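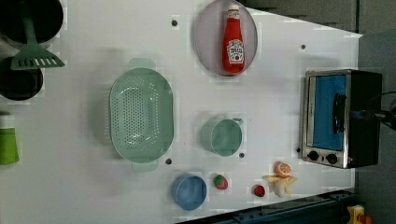
Revar: Frequently Asked Questions

Last updated in June. Questions that keep arriving by email get added to the page. The older setup notes are on the Downloads page.

General

What is Revar?
Revar is a method for training a robot arm from recorded demonstrations when some of the demonstrations went wrong. Most training sets are cleaned by throwing the bad recordings out. Revar cuts each recording into short segments, scores every segment on its own, and keeps the good ones even when the recording as a whole failed.

Who works on it?
Taras Kuzmenko wrote the segment scorer and maintains the training code. Petro Melnychuk runs the robot experiments and looks after the data. The work is done in the Prokopenko group at Brerkdale.

What does the name stand for?
Nothing. An early script was called "re-var" because it recomputed the variance of the segment scores, and the name stayed.

What problem were you trying to solve?
We had 2000 demonstrations, and 163 of them had been marked as failures by the people operating the arm. A failed recording is often fine for most of its length. The operator picks up the strawberry correctly, carries it to the right place, and then drops it on the rim of the bowl. Under our old procedure the whole recording was deleted, including the good pickup. We also found the opposite case, where a recording marked as a success contained a long stretch of fumbling that the policy then learned to copy.

Method

How are the recordings cut into segments?
A cut is placed wherever the gripper opens or closes, and also wherever the arm comes to rest for longer than a set time. The resting time is a setting in the config file. If it is too short you get a lot of tiny segments from slow operators, and the scorer does badly on those.

How is a segment scored?
The scorer looks at the first and last images of the segment along with the arm positions in between. It compares them with other segments that start from a similar state and have the same instruction. Segments that end in a state from which other demonstrations went on to finish the task get a high score. Segments that end somewhere the other demonstrations rarely recover from get a low one.

Do I need to label segments by hand?
No. You need the success or failure mark for each full recording, and you need the text instruction. We did label a small portion by hand to check the scorer, but those labels are not used in training.

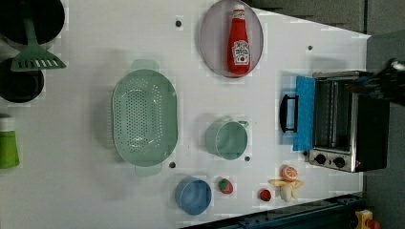 What happens to segments with a low score?
Low-scoring segments stay in the dataset but get a small weight during training. An earlier version removed them completely. It trained faster, but the policy became worse at recovering after a missed grasp, so we went back to weighting.

Which policy do you train on the result?
Any policy that accepts a weight per training sample will work. Our own runs use a standard image-conditioned policy with no changes to the network. The only thing Revar hands over is the list of weights.

Does the method use depth images or force readings?
Neither. Color images, joint positions and the gripper state are enough. A force reading would probably help with the oven tasks, where the images change very little between "touching the handle" and "holding the handle." We have not tried it.

Tasks and setup

What tasks were tested?
We use the Clotetti task list, kitchen section, which has 8 tasks. They include moving food between dishes, putting an item in the colander, laying the ketchup bottle on the plate, and opening and closing the toaster oven door. Each task comes with several wordings of the instruction.

Why toy food?
It keeps its shape and color for the length of the project. Real fruit would have to be replaced during data collection, and the early recordings would no longer match the late ones.

How are objects placed at the start of a trial?
The operator loads a start image on a monitor and sets the table to match it. Small differences are allowed. Large items such as the oven and the colander are moved less often than the food, and this is a limitation of the data. A policy trained on it should not be expected to cope with the oven on the opposite side of the table.

How long does the robot get for each trial?
The limit is 60 seconds. If the task has not been completed by then, the trial counts as a failure, even if the arm is still making progress. The operator also stops the trial if the arm pushes down on the table or drags the oven.

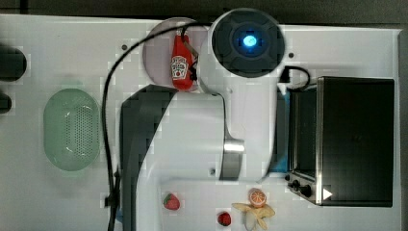

Robot arm over the kitchen table, with the colander to the left and the toaster oven to the right.

Does the arm block the camera?
Often, and for some tasks it is a real problem. When the arm reaches toward the near side of the table, it can hide the object it is about to pick up. A segment that ends with the object hidden gets an unreliable score. The current version marks these segments and gives them a neutral weight. Using a second camera for scoring is on our list.

Results

How much does it help?
Compared with training on the successful recordings only, Revar had a higher success rate on six of the tasks, the same rate on one and a lower rate on one. The gain was largest on tasks with several steps, where a failed recording is most likely to contain a useful part.

Which task got worse?
Closing the oven door. Nearly every demonstration of this task is a single motion with no gripper change, so it ends up as a single segment. There is nothing for the scorer to separate, and the scores it gives are mostly noise. For tasks like this we suggest setting all weights to the same value.

Does it still help with a smaller dataset?
Less so. The scorer depends on finding other segments that begin in a similar state. When we trained on a small random subset, the scores became unstable from one training seed to the next. We do not have a firm minimum to recommend.

Were the people judging the trials told which policy was running?
No. The policies were run in mixed order and the operator saw only a code for each one. Petro Melnychuk matched the codes to the policies after all trials were finished.

Using the code

My scores all come out nearly the same. What is wrong?
Check the instruction field first. If it is empty, every segment is compared with every other segment and the scores flatten out. The second most common cause is a gripper signal stored as open/closed in some files and as a continuous value in others.

Can I use Revar with a different arm?
Yes, as long as all the recordings in a run come from the same type of arm. Mixing arms in one run is not supported, as the segment comparison uses joint positions directly.

Can I get the failed recordings too?
They are in the main download, in the same folders as the rest. Look for the success flag in the metadata file.

Where do I report a bug?
Use the issue tracker and attach your config file and the scorer log. Questions about the data should go to Petro Melnychuk, and questions about training to Taras Kuzmenko. Replies are slower during data collection.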